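Bakke (brazo robótico)

Bakke es un brazo manipulador de escritorio de construcción casera, desarrollado en el taller compartido Brostside, en Bruvton. Está concebido para abrir y cerrar cajones y para desplazar objetos ligeros sobre muebles domésticos. El diseño mecánico, la electrónica y el programa de control se distribuyen juntos, con una lista de materiales y un cuaderno de montaje. El entorno de simulación asociado recibe el nombre de Siron.

Historia

El proyecto comenzó en enero como una reforma de un brazo anterior de cinco ejes, abandonado por la holgura de sus articulaciones. De aquel prototipo solo se conservaron la fuente de alimentación y la placa de la base. La primera versión con todos los ejes operativos se montó en el banco de electrónica del taller y se presentó en la jornada abierta del jueves 11 de octubre.

Estructura mecánica

El brazo tiene seis grados de libertad, a los que se suma la apertura de la pinza, de modo que emplea 7 servomotores. Los eslabones son perfiles de aluminio cortados a mano y unidos por piezas impresas en PETG. El hombro lleva 2 servomotores acoplados en paralelo – el segundo mueve el mismo eje, y por ello uno de los movimientos de la muñeca se resuelve con un reenvío por correa. La carga útil en extensión completa es de 200 gramos.

La pinza es de dedos paralelos. Las yemas se moldean en silicona y se fijan con dos tornillos, lo que permite cambiarlas sin desmontar el mecanismo. Para los tiradores curvos y estrechos se utiliza una yema con ranura transversal; la yema plana, incluida en la primera revisión, resbalaba al aplicar tracción oblicua.

Simulación

Siron reproduce habitaciones sencillas con muebles, objetos de sobremesa y una iluminación fija. Las imágenes se generan a baja resolución para que el cálculo pueda ejecutarse en un ordenador sin tarjeta gráfica dedicada. Las colisiones se calculan con volúmenes simplificados: cajas para los muebles y cilindros para los pedestales y otros cuerpos de revolución. 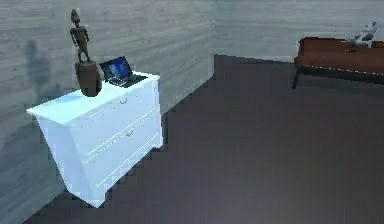

Cada ensayo simulado tiene una duración máxima de 300 pasos de control. Al terminar se registran la posición final de la pinza, el desplazamiento de los objetos y las colisiones detectadas. Una trayectoria se descarta si cualquier eslabón toca un objeto ajeno a la tarea, aunque el cajón haya quedado abierto.

El modelo de fricción de las guías es la parte menos fiable del simulador. Los cajones virtuales se deslizan con resistencia constante, mientras que los reales suelen presentar un esfuerzo inicial mayor. El programa compensa la diferencia con un límite de corriente ajustable en el codo y el hombro.

Control y calibración

El control se reparte entre un microcontrolador, encargado de los servomotores, y un ordenador portátil que calcula la cinemática inversa. Ambos se comunican por un enlace serie. Si el enlace se interrumpe, el microcontrolador mantiene la última posición y rechaza órdenes nuevas hasta recibir un rearme manual.

La calibración se efectúa con el brazo apoyado en una plantilla de contrachapado que fija los ángulos de referencia. Debe repetirse tras sustituir un servomotor o retensar la correa. Los valores se guardan en un archivo de texto que también lee Siron, con los ángulos en grados y las longitudes en milímetros.

Véase también

Cinemática inversa
Manipulador serie
Servomotor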